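Clatik
Home | What we do | About us | Work with us | Contact

About us

Clatik records examples for companies that build learning robots. A customer tells us which tasks their robot needs to learn and what sort of rooms it will work in. We find the rooms, bring in the people and the equipment, and send back recordings that have been checked and labelled.

We don't build robots and we don't train the models ourselves. Our part is the material in between, and we have kept to it since we started.

How we began

Fiifi Sowah set up Clatik after several years of writing control software for warehouse machines. His team had spent a whole winter trying to teach an arm to sort returned parcels, and most of that time went on waiting for usable recordings. The ones they had were all made at the same bench under the same lamp. When the arm was moved to a different bench it did badly.

He began making recordings for other teams in the evenings, with 2 wheeled machines bought second-hand and a room above a print shop. The first paying customer was Masanja, who wanted examples of small items being picked up from low tables and shelves. That job took four months and taught us most of what we now do as routine, including how to name files.

What a recording is

One recording is one attempt at one task, from the starting position to the end. It holds the camera views, the positions of the joints and wheels, and a line of plain text saying what was being attempted. Most last under a minute.

Some are made by an operator driving the machine by hand controls. Others are made by a person doing the task with a camera worn at head height. Customers often ask for both, and we keep the two kinds in separate sets.

Failed attempts are kept if they were honest tries – a dropped cup, a drawer that stuck. They are marked as failures and the customer decides whether to use them. Attempts spoiled by a fault in our own equipment are thrown away.

We now deliver nearly 3,000 recordings in a normal month. Every one is watched from start to finish by someone other than the person who made it.

Where we work

We use ordinary rooms. Kitchens, offices, corridors, break rooms and shop floors all have furniture in awkward places, mixed lighting and floors that have seen some use. We ask hosts not to tidy up beyond what is safe. Before work starts we agree in writing what may be recorded, and anyone who would rather not appear is given the times in advance. 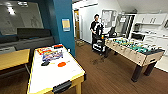 Working with a wheeled robot beside the games tables.

Rooms like this one suit tasks where a machine has to find its way between large pieces of furniture. The labels for a room set are written in our Grakeo format, which we publish so that customers can read the files without buying anything from us. Flukik, our checking tool, is for our own use only.

The team

There are 8 of us. Half the team are operators, and the others look after checking, equipment and customers. New operators spend their first 4 weeks in training and none of their recordings from that time are delivered. Few of them come from robotics – we have had a baker, a bus driver and two piano teachers, and steady hands and patience count for more than a degree.

We take on new operators each April. Details are on the Work with us page.

Working with us

If you have a task in mind, send us a short description through the Contact page, with the kind of machine you use. We will reply with questions, then a price for a small trial set. Trial sets are yours to keep whether or not you go on to order more.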